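Laundry day, by subscription

Ariel Ambrosio wants to fold your shirts. Or rent you something that will. Her firm, Benkirane, has been taking orders for the Gratia kit since September – two arms, two grippers, software, a phone number that somebody picks up.

Price is 3329 for the pair, or 2729 if you bring your own table. Sports kit is the hard bit. Slippery, floppy, trim everywhere.
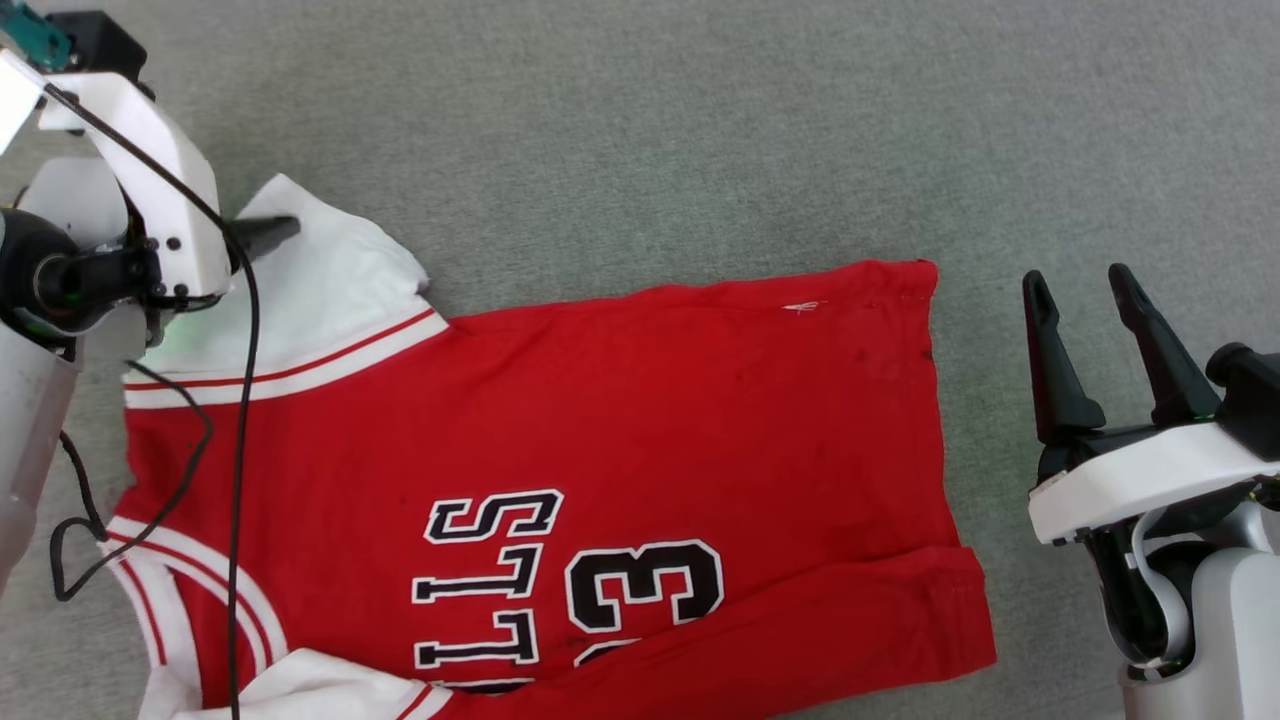
Red jersey, white trim, one gripper open.

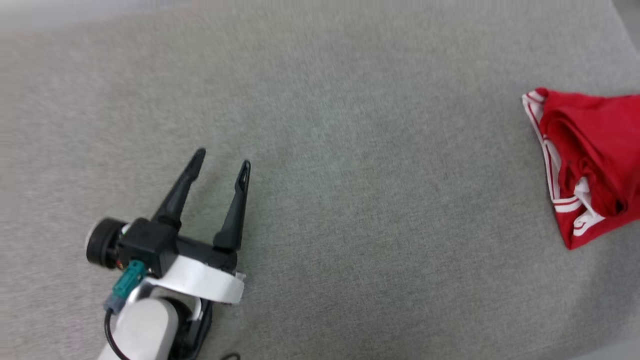 Set up took me a morning. Manual is thin, the cable guide thinner. Calibration fine once I'd found the right menu, which is burried under Tools for some reason.

Towels – good. T-shirts – good, bit slow. Anything with a hood, forget it. Ambrosio says an update is coming and that the Mumamine rental plan, 814 for a season, will get it first. Bit rough on the people who payed up front.

Noise is fine, I had the radio on. Spare finger tips are easy to fit and come in a little bag with no label.

Would I buy one? For a club with a kit room, maybe. For a house, rent it first and see if you still like it by the second month.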